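Pruta wrist-view set, README

Teleoperated episodes recorded for the Fawzy grasp policy. Maintained by Adel Chraibi, Grakel. Release of July 6, 2020.

The set holds 400 episodes, each stored with joint states at 50 Hz and a wrist stream. 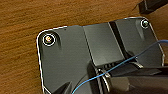
Episodes under 20 frames were dropped. Split by session, never by episode; 41 are held out for test.

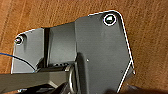

Labels cover the target part only. Annotators outline its full contour, and holes such as the large round one in the corner of the plate stay inside the mask. Cables are left unlabeled. Corrections go to Adel before the August release.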